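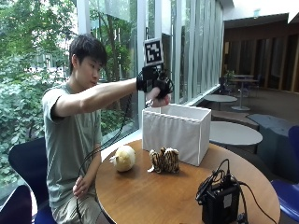
Daichi at the round table, with the white Cerwood box and the plush tiger.

Cerwood fabric storage box in white, reviewed by Femi Amadi

I have a low opinion of storage products in general. Most of them are a way of paying to keep things you should have given to the charity shop, and the fabric sort are the worst of the lot, because they look lovely in the listing and then slump. So when Daichi Hoshino told me he'd bought a Cerwood box and that it had "sorted" his front room, I asked to borrow it. Then I bought one myself, so that I could be rude about it without hurting his feelings.

I've now lived with it for three months. I'm less rude than I planned to be, but I have some complaints.

What you get

A rectangular, open-topped box in white cloth. The cloth is gathered into small pleats along the top rim, and the sides are soft. It has no lid. Cerwood will sell you one, apparently, though it was out of stock in May when I ordered and it was still out of stock when I last looked. I don't hold with selling the lid separately in any case.

Mine came folded flat in a paper sleeve, with a stiff panel to drop into the bottom. There were no instructions, and you don't need any, although I did put the panel in the wrong way round first and wondered why one corner was standing up. It has a long side and a short side. Look before you push.

I paid £16 from Otov, who were slow but polite about it. For a cloth box I think that's cheeky. You can get something that does most of the same job from any market stall.

The creases

The listing shows crisp sides you could rule a line with. Forget that. The cloth arrives creased from being folded and it stays a bit wrinkled, whatever you do. I tried leaving it full of books overnight. I tried a cool iron through a tea towel, which took out the big fold down one side and did nothing for the rest. Daichi didn't try anything and his looks the same as mine, so you may as well save yourself the bother.

Does it matter? Depends where it's going. On a low shelf with things in front of it, no. Out in the middle of a table in daylight, you notice. If you want something smart for a living room I'd look at wicker, or one of those wooden crates, and accept the splinters.

The pleated rim

I expected to hate this. Pleats on a storage box sounded like something off a christening gown. They've grown on me a little. They give the top edge some body, so the mouth of the box tends to stay open when you're dropping things in one-handed, and that was my main worry with soft sides. My last fabric box, a Grorndale, closed up like a purse every time you turned your back and you had to hold it open with your elbow.

The bad news is that pleats collect things. Crumbs, mostly, and bits of fluff. I run the nozzle of the vacuum round them when I remember. A plain hem would be easier to keep clean and, to my eye, no uglier.

What it's good for

Light, squashy, awkward things. Soft toys are the obvious one. Daichi has a small striped tiger which belongs to his niece and which used to live wherever she'd last thrown it, and a box like this suits it perfectly, as there's nothing hard to bang against and she can tip the lot out on the floor without chipping anything. I've used mine for scarves, then for wool, and it was happy with both.

The other thing I like is that it doesn't scratch. I have an old wooden table that marks if you breathe on it, and a metal-cornered box I had before left a line I'm still cross about. You can slide the Cerwood across bare wood all day. It doesn't grip at all, mind you, so if you reach in carelessly and catch the rim it'll travel.

What it's not good for

Anything heavy. The sides lean outwards under a load of paperbacks, and if you pick it up by the rim like that you can feel the stitching thinking about it. Carry it from underneath.

Vegetables. I mention it because Cerwood's own blurb says "pantry", and I've seen people recommend these for onions and garlic. I did try. A few onions in the bottom for a fortnight, in the cupboard under the stairs. They were perfectly all right to eat, but papery skins get everywhere, they stick to the cloth, and one onion that had gone soft underneath left a yellow-brown ring on the stiff panel which hasn't shifted. White fabric was never going to be the answer to that. Use a wire basket or a paper bag with the top rolled down, and keep the box for things that don't leak.

Shoes, for much the same reasons.

Washing it

The label says 30 degrees, panel out, no tumble drying. I've done it once. It came up clean except for a grey smudge near the base, and it took a good while to dry because the pleats hold water. I pegged it upside down on the line, which left two small peg dents in the bottom edge. They've mostly gone. It didn't shrink enough for me to notice, but the panel was a tighter fit going back in and needed a bit of swearing.

I would think hard about buying this in white if there are children, a dog or a cooking hob nearby. There's a grey version. I haven't seen it in person and I'm not going to promise it's nicer, only that it'll forgive you more.

Against the Grorndale

I still have the Grorndale, so I put the pair next to each other. It's cheaper and the cloth is thicker. It has a proper bound edge and a handle at each end, and if you need to haul the thing up and down stairs, that's the one I'd have. But it flops. Empty, it falls in on itself, and half full it leans to whichever side you loaded first. The Cerwood stands up by itself when it's empty, more or less square, and for something that's going to be opened and rummaged in every day I found that counted for more than the handles did. I was annoyed to come to this view.

Small moans

The white outside and the inside aren't quite the same. Inside is more of an off-white, at least on mine, and on a dull day it looks faintly grubby even when it's clean.

It had a smell for the first few days, like a new shower curtain. Airing by an open window fixed it.

Loose threads at one corner. I snipped them and they haven't come back.

Would I buy it again?

At £16, no. At half that, I'd have another one for the hall and say no more about it. It's a decent soft box that stands up by itself and is kind to tables, sold at a price and with photographs that both need bringing down a peg. If you already own something that does the job, carry on using it. If you're buying for toys or wool and you can find it reduced, go ahead, and get the grey.

Daichi thinks I'm being mean, and would like it known that he's ordered a second.

Good: mouth stays open, stands up when empty, doesn't scratch, washable.
Bad: price, creases, pleats hold crumbs and water, lid sold separately and never in stock.

Three out of five.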